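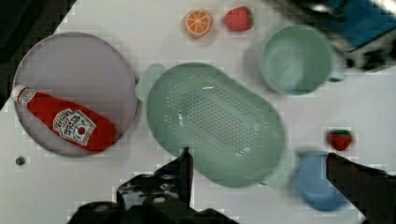 Figure 2. Tabletop with a round plate, a red ketchup bottle and small imitation foods, seen from above.

3.2 Ejections and later attendance

Fights in amateur baseball are usually handled by the league that sanctioned the game, and the penalties vary a good deal. Climstead suspends any player who leaves the bench. Prerkach leaves the matter to the plate umpire's report, and a player named in it sits out two games whether he threw a punch or only held somebody's jersey.

We coded 691 umpire reports from the two leagues. Each was read by two coders (Price and Sisay), and a third, James, settled the cases where they disagreed. Most of the disagreement was over the word "charged", which some umpires used for a batter going to the mound and others for a formal misconduct charge. Following Kettunen and Liapis, we treated a bench-clearing as one incident regardless of how many players were named.

Hit batters came before most of the incidents in both leagues. Late slides at second base were the next most common trigger -- more so in Climstead, where the slide rule was not rewritten until the third season of the study. Home attendance at the next meeting of the same clubs showed no consistent change. The Morris grounds were left out of this comparison, as gate counts there were not kept after April.

Reports from the Brunska tournament are treated separately in Section 3.3.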